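Ticket 3027
Product: Vakuna (digital card client)
Component: Tournament lobby / deck registration
Opened: 8/7/23
Reported by: Braulio Quintero
Assigned to: Crisóforo Carrillo
Status: Resolved, pending patch

Summary
Sideboard cards return to the main deck after round 1 in best-of-three events. Affects Sealed pools only. Constructed lists register correctly.

Steps to reproduce
Join a Sealed event on the Grundamau server. Build a 40-card deck and submit. Finish round 1, open the sideboard screen, swap any card and confirm. The deck reverts to the pool's default sort order and the client rejects it as over the limit.

Environment
Client 4, Windows and Mac. Reproduced on both with the colour filter on or off.
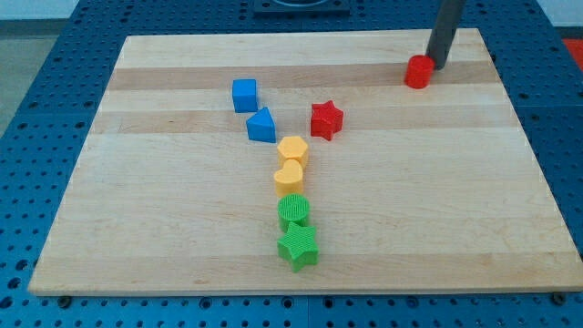

Coloured plastic blocks on a wooden board.

Carrillo: Confirmed on the test server. The swap is written to the local cache, but the lobby reads the pool file from the Cuevas set import and overwrites it. Log shows error 400 on each resubmission.

Quintero: Clearing the cache made no difference. Leaving the event and rejoining restores the correct list until the next round.

Carrillo: Rejoining forces a fresh read. Use that as the workaround. Please don't edit the deck while the round timer is at zero, as the lock is applied separately.

Quintero: Tried it over 3 rounds with the Hernar set. List held each time. Match history still displays the old deck name.

Carrillo: Display fault only, logged separately. Overwrite fix merged, due in the October patch. Ticket stays open until release.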